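Vandgate 餐具出借处 图片页

首页 借用办法 图片 归还与清洗 开放时间 联系我们

碗、盘与套叠

Vandgate 出借处的房间在 Hellham 路一侧,从院子的门进来,走到底就是。架上放的是日常吃饭用的东西:碗、盘、汤盆、分菜的大勺、杯子、水壶,还有一些桌布。现有登记在册的器物 2000 件,其中碗和盘占大半。来借的多半是办家宴、办生日、搬新家请客,也有学校的班级活动和楼里的聚餐。

图片页用来给还没来过的人看东西的样子。目录里只有编号、口径和颜色,不少人看了编号还是不知道碗有多深,盘边是平的还是卷起来的,打电话来问。电话里说颜色最费劲,“浅绿”两个字,有人想到的是豆绿,有人想到的是薄荷糖。看图比较快。

本页只讲碗和盘,重点是能不能套着放,怎么套着放。杯子和水壶另有一页,桌布的尺寸表在“借用办法”里。

一、架子的分法

架子是 Dewulf 的旧货架,原先在一家文具店里用,隔板高度可以调。最下面两层留给重的东西,汤盆和大盘都在那里。中间几层放碗,按口径从大到小排,左边大,右边小。最上面一层放不常有人借的,比如带盖的炖盅和长条形的鱼盘。

颜色没有单独分区。以前按颜色分过,白的一架,彩的一架,看着整齐,用起来不方便。来借的人一般先想好要多大的碗,再看有什么颜色,按颜色分就得在几个架子之间来回走。四月重新排过一次,改成按口径,颜色混放,同一口径里浅色靠外,深色靠里。

每格最多放 20 件,超出的装箱放到后间。这个数字是按碗的高度算出来的,盘子其实可以多叠一些,但为了盘点省事,统一用一个数。后间的箱子外面贴着纸条,写编号和件数,没有写颜色,需要某种颜色请提前说,我们开箱找。

二、碗的几种

饭碗。口径小,碗壁高,底足窄。套叠时容易卡住,尤其是刚洗完没擦干就叠在一起的。卡住的碗不要敲,放在温水里泡一会儿,轻轻转着拿下来。

面碗。比饭碗宽一圈,碗壁的弧度缓一些。登记册里叫 Zello 的那一组就是面碗,外壁没有花,白的多,也有几只灰的。叫这个名字是因为当初送来的纸箱上写着这个词,登记的人照抄了,后来一直沿用,和器物本身没有什么关系。

沙拉碗。宽口,分深浅两种。深的拌菜方便,浅的摆在桌上好看。借的人经常弄混,以为是同一个编号,请对照目录里的高度一栏。

分餐碗。口径介于饭碗和面碗之间,放酱料嫌大,盛汤嫌小,拿来装切好的水果正合适。夏天借得多,冬天基本在架上。

三、盘的几种

平盘。边沿几乎不翘,适合放点心和切片的东西。有汤水的菜不要用平盘。

深盘。中间凹下去,边沿卷起,可以放带汁的菜,也可以垫在碗下面当托盘。很多人把深盘叫浅碗,把浅碗叫深盘,登记册上也有前后不一致的地方。改过几次,没有改完。来的时候说“宽口的、浅的那种”就行,我们拿得出来。

长盘。放整条鱼或者一排饺子。长盘不能和圆盘叠放,两头会翘,压久了容易磕。

四、套叠与搭配

大的在下面,小的放在上面,这是借出时装箱前的第一步。

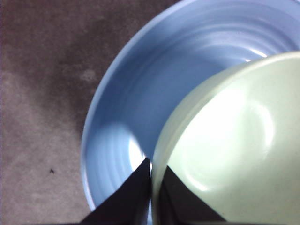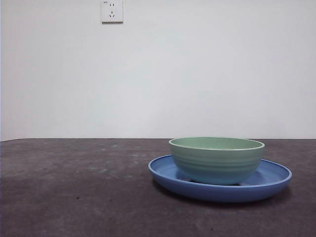
浅绿色的碗,和它下面蓝色的那件。

挑托在碗下面的器物,先看底面有多宽。底面要平,放得下上面那只碗的碗底,四周还要留一圈,端的时候手指有地方放,汤洒出来也有地方接。第二张里,碗的两边都还露着蓝色的盘面,这样的余量就够用了,上桌时可以在碗旁边搁一把小勺或者几块饼干。如果碗几乎把下面全盖住,端起来手会碰到碗壁,盛热汤时烫手,建议换一件更宽的。

再看纹路。碗壁外面有横向棱纹的,手握着不容易滑,洗的时候要顺着棱的方向擦一圈,油容易留在两道棱之间。内壁带一圈一圈环纹的也是这样,第一张里蓝色那件的内壁就有,右上方最清楚。这类器物用软毛刷,不要用钢丝球。平时冲一下就放回架子的习惯也请改一改,环纹里的水迹干了以后会留下白印,擦起来比当时擦干要麻烦得多。

颜色怎么配由借的人自己定。我们装箱时不会替人配色,除非单子上写了。有人要全桌一个颜色,也有人每个座位都不一样,两种都见过。浅绿配蓝是架上比较容易凑齐的一种,两边的件数都够,摆在深色桌面上也看得清边缘,晚上灯光暗的时候不容易碰翻。白配白件数最多,但大小不同的白碗放在一起,白的程度不一样,有的偏黄,介意的话请到现场来挑。

五、几种常见的借法

六个人吃饭。饭碗 6 只,深盘 6 只,菜盘若干,汤盆一只,大勺一把。这是单子上最多的写法。菜盘的数量请写明,写“若干”我们会打电话问。

人多的聚餐。座位不固定的,建议少借饭碗,多借分餐碗。端着走动时分餐碗比饭碗稳,也不用另外配碟子。汤最好放在一处,由一个人盛,汤盆旁边多放几只垫盘。

只借一两件的也可以,不用觉得不好意思。经常有人来借一只大沙拉碗,当天晚上用完,第二天早上还回来。这种不用填长单子,在门口的本子上写编号和日期就行。

给孩子用的。架上有一格是分量轻的,碗边厚一些,颜色也多。这一格的东西借出去回来得慢,请用完尽快归还,后面常有人排着。

拍照片用的。有人借回去当道具,拍菜谱或者拍手工。可以借,不能在器物上贴胶带,也不要涂东西。热熔胶尤其不行,去年有一只浅碗底下粘了胶,铲下来以后碗底花了一片,现在只能放在后间装夹子。

六、装箱

盘子竖着装,不要平着摞。平着摞的一箱盘子,最下面的几只受力最大,路上一颠就裂。竖着装的时候每两只之间夹一张纸,箱底垫一条旧毛巾。碗可以套着装,每只之间也夹纸。不同口径的碗套在一起时,上面那只会晃,纸要多折一层,塞在两只碗壁之间的空处。

箱子不要装满,上面留一掌高的空,填报纸团。自己带箱子来的,请选底部结实的,水果箱的底经常撑不住。没有箱子的可以用这里的,和餐具一起还回来。

拿的时候托住箱底。箱子两侧的手孔是给空箱子用的。

骑车来取的,请用背包装碗,盘子改天开车来拿,或者找人走着送。车筐里放盘子的,我们看到会提醒。

七、归还与检查

归还时请洗净、擦干。没有地方洗的可以到院子里的水槽洗,水槽上方有挂钩,刷子和布都在那里,用完拧干挂回去。冬天水槽的水很凉,请自己带手套。

检查只看三处:碗口、碗底、内壁。碗口用手指轻轻绕一圈,有缺口马上能摸到。碗底看有没有磨花,放在玻璃桌面上用的,碗底的沙粒会划桌面,请先擦一下。内壁看有没有刀痕和残留的油。套着还回来的,我们会一件一件拆开看,所以归还比借出花的时间长,请多留一点时间。

有缺口的不再出借。小的缺口磨平以后可以放在后间自用,装针线、装螺丝。大的就包好丢掉。打碎了请直接说,按目录里的价格赔,或者拿一件口径相近的来替,颜色不要求一样。架上有不少颜色零散的碗就是这样来的,登记时在编号后面加一个“替”字。

少了件数的,先回家找找。最常见的是叠在自家的碗里一起收进了柜子,也有留在冰箱里的,里面还盛着剩菜。过了一个月还没找到再谈赔的事。

八、桌面

房间中央有一张台子,深色台面,挑选和清点都在上面做。台面有些旧的擦痕和小点,洗不掉,不影响使用。请不要把箱子直接拖上去,抬起来放。挑好的东西放在右手边,还没决定的放在左手边,这样清点的人不会弄错。

台子上不放杯子和吃的。喝水请到门口。

九、目录里的写法

编号第一个字是类别,碗写“碗”,盘写“盘”,分不清的写“浅”。后面的数字是口径,单位厘米,再后面是顺序号。颜色写在最后,用的是很简单的词:白、灰、蓝、浅绿、黄、杂。“杂”是指有花纹或者一件上有几种颜色的。

浅绿这一栏里深浅有出入。有的偏白,有的偏蓝,灯光下和窗边看也不一样。蓝的也有好几种,登记时没有细分。需要颜色完全一致的,请把要配的那件带来比着看,照片和屏幕上的颜色只能作参考。

高度一栏是后来补的,还有一些空着。空着的可以问,我们拿尺子量了告诉你,顺便补上。

十、问得多的几件事

能不能进微波炉?目录里标了“可”的可以,没标的一律按不可以处理。带金边的肯定不行。

能不能进洗碗机?同上。有棱纹的进洗碗机以后,请再用软刷刷一遍,有时洗不到。

能不能延期?没有人等着用就可以延,打电话说一声,报编号。

能不能捐碗?可以,但请先来看看架上缺什么。目前饭碗够了,缺的是宽口的深盘和大一点的垫盘,尤其是底面平的。成套的杯碟暂时不收,没有地方放。

可以先来看,不借吗?可以。看的时候拿出来的东西请放回原来那格。记不清原来在哪里就放在台子上,不要随便塞。

有没有筷子和刀叉?有,但数量少,主要还是请自备。勺子多一些。

十一、开放时间

上午 9 点开门,下午 6 点关门。中午不休息,但中午人手少,取大单子请避开。要借的件数多,请提前把单子送来,我们先从架上拿下来,到时候核对一遍就能走。当天来当天取的,以架上现有的为准。

Hellham 路这一侧不能停车,装车请走院子的后门,敲门后等一下,后门从里面闩着。下雨天院子里的砖滑,抱着箱子走请慢一点。

图片页不定期更新。下一批准备放的是汤盆和长盘,还有那几只一直没有登记清楚的浅碗。目录以门口墙上的那份为准。

返回图片目录 下一页:杯子与水壶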